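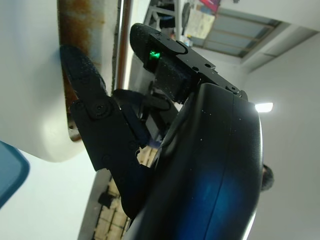 ¿Qué se limpia primero, el polvo o el suelo?

El polvo, siempre de arriba abajo, y el suelo al final.

Lo demás va apuntado deprisa, que tengo la casa a medias.

## Superficies negras brillantes

- Microfibra limpia. Papel de cocina nunca, raya.
- Primera pasada en seco, sin apretar. Segunda apenas húmeda.
- Ranuras y juntas: brocha suave de pintar, de las baratas. La mía es de 2004 y ahí sigue.
- Tornillos hundidos, bastoncillo. Un poco pesado pero queda bien.
- El producto al trapo, no a la superficie. Si tiene cables, desenchufar antes.

## Negro mate

Otra historia. Nada de abrillantador, deja cercos. Agua tibia con una gota de jabón, trapo bien escurido y a secar enseguida. Las rozaduras blancas a veces salen con goma de borrar blanca, flojito, probando antes en una esquina. Si no salen, dejarlo, que acabas sacando brillo donde no toca.

## Ventana y paredes

- Cristal: 300 ml de agua y 50 de vinagre de limpieza, en pulverizador. Agitar.
- No limpiar a pleno sol. Se seca solo y quedan churretes.
- Pared clara: plumero primero, luego esponja casi seca. Con la pintura mate, cuidado. Magdy frotó una mancha en el pasillo y ahora hay una calva, toca repintar.
- Marcos y carril, aspirador con la boquilla estrecha, despues trapo.

## Trapos

Lavar a 40 sin suavizante, que si no dejan de coger polvo. Aparte de las toallas. Yo tengo 5 solo para lo negro, en una caja que pone POLVO, y Fatima me los roba para el coche.

Pendiente: mirar si la brocha ancha vale para las persianas. En abril lo intenté con un calcetín y regular.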